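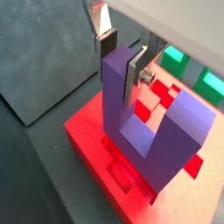

Association Tonach – Ludothèque et atelier de jeux de construction
Compte rendu de la réunion du 7 octobre 2019

Présidence de séance : Yesenia Huamán
Secrétariat : Peadar Doherty
Ouverture de la séance à 18 h 15.

1. Approbation du compte rendu précédent
Le compte rendu est approuvé sans modification. P. Doherty signale que la liste des prêts en retard n'y avait pas été jointe. Elle sera envoyée avec le présent document.

2. Budget
Les dépenses de l'exercice s'élèvent à 3 737 euros, loyer du local compris. L'achat de jeux en représente 1 446 euros, dont la plus grosse part pour les blocs de construction Pameo. Y. Huamán rappelle que la subvention de la commune doit être justifiée avant la fin de mars et demande que les factures soient classées au fur et à mesure. Les deux factures Kashyap encore manquantes seront réclamées au fournisseur par P. Doherty.
Une question est posée sur le remplacement des étagères du fond. Le point est reporté, faute de devis.

3. Blocs de construction : règles de rangement et fiches
Le jeu de blocs est sorti à presque toutes les séances et les pièces reviennent souvent mélangées. Plusieurs membres trouvent que les fiches de montage actuelles ne servent pas à grand-chose : elles montrent les pièces une par une, jamais assemblées. Y. Huamán propose de les refaire en commençant par les socles rouges, qui sont les pièces les plus difficiles à replacer pour les plus jeunes.
Discussion sur le vocabulaire. Certains disent « pont », d'autres « fourche » ou « U ». Il est décidé d'écrire « pièce en U » partout, suivi de la couleur.
Sur l'ordre de rangement, deux avis s'opposent. P. Doherty préfère un tri par couleur, plus rapide en fin de séance. Y. Huamán préfère un tri par forme, qui évite de chercher longtemps une pièce précise au moment de construire. Le tri par forme est adopté à l'essai jusqu'à la prochaine réunion, avec un bac pour les pièces en U, un bac pour les barres et un bac pour le reste.

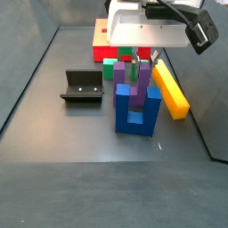
Les fiches devront aussi traiter des montages où les pièces se touchent ou se cachent les unes les autres. Les débutants ont tendance à oublier ce qui est derrière et à démonter dans le désordre. P. Doherty prend le cas de la pièce en U bleue dressée devant la violette, avec le petit montant vert dans l'ouverture de cette dernière : la fiche doit dire que la bleue se retire d'abord, puis le montant vert, puis la violette. La barre jaune posée en biais à droite sera rangée en premier. Les membres présents sont d'accord sur cet ordre. Le texte des fiches restera court, une ligne par étape, en caractères assez gros pour être lu à table.
Il est également demandé que les plans de travail soient essuyés avant chaque séance. De petits débris blancs restent parfois sur le gris et se retrouvent ensuite au fond des bacs. Une balayette sera accrochée près de l'évier.

4. Prêt à l'école de Drunddale
L'école demande à emprunter une partie des blocs pour un atelier de motricité fine. Accord de principe. Le prêt ne portera pas sur les socles rouges, trop longs à remplacer en cas de perte. Une convention sera rédigée sur le modèle de l'an dernier, avec inventaire signé au départ et au retour. Le transport reste à la charge de l'école.

5. Questions diverses
La clé du placard bas ne ferme plus correctement. P. Doherty regardera la serrure et fera faire un double si elle est réparable.
Il est rappelé que les sacs et manteaux ne doivent pas être posés sur les tables de jeu.
La demande d'un créneau supplémentaire en soirée est rejetée pour cette année.

Décisions et suites
Fiches de montage, première version : Y. Huamán.
Étiquettes des bacs et balayette : P. Doherty.
Relance des factures Kashyap : P. Doherty.
Convention de prêt avec Drunddale : Y. Huamán.
Devis pour les étagères : à attribuer.

Séance levée à 19 h 40. La date de la prochaine réunion sera communiquée par courriel.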